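Ticket: lamp task, grip keeps failing on the round base
Opened in November, 4:20 pm

Okay, so I promised the Letton group I'd write up the lamp chore, and it's been a weird one. The job is the dullest thing in any house: go over to the small white lamp on the table, take hold of it, switch it on or off, leave it standing. My kid could do it. Our Stesero policy, trained on 1,000 demos, gets it right on 3 tries out of 20, and I'm being generous with one of those!
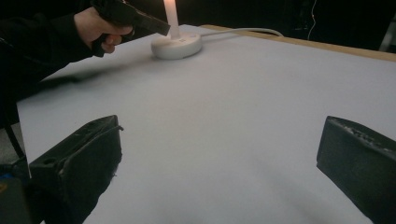

First guess was the calibration. I redid it, reran the whole set, same result. Second guess was the Vindumden driver dropping frames (it did that to us on the dish rack chore), so I rolled back a version. Nope. The log has 2,637 lines and not one dropped frame in it.

What I do see is the approach going wrong. It comes in high, nearly touches the pole, and then sort of dithers there until the timeout. A person gets a feel for how light the thing is and eases off. The policy just shoves.

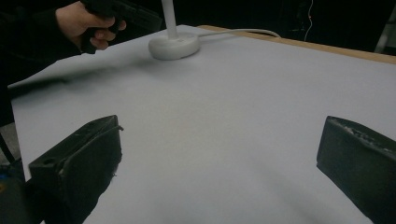 Paisan

Update, after lunch. I retrained without the oldest demos and it's better on the approach, but the switching part is still hopeless. I'd love to tell my mother-in-law that a machine can do her lamps at bedtime, and I'm not there yet, not even close.
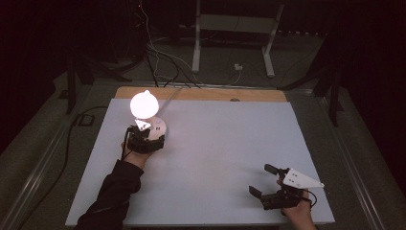
My current theory is the switching step has too few close-up demos. Pressing something that small asks for a lot more precision than grabbing the lamp does. The two little dark spots on the white base, buttons or switches, sit right under the lit bulb, so I want to try lower brightness too. Has anyone run this with the bulb dimmed? Leaving the ticket open, priority medium.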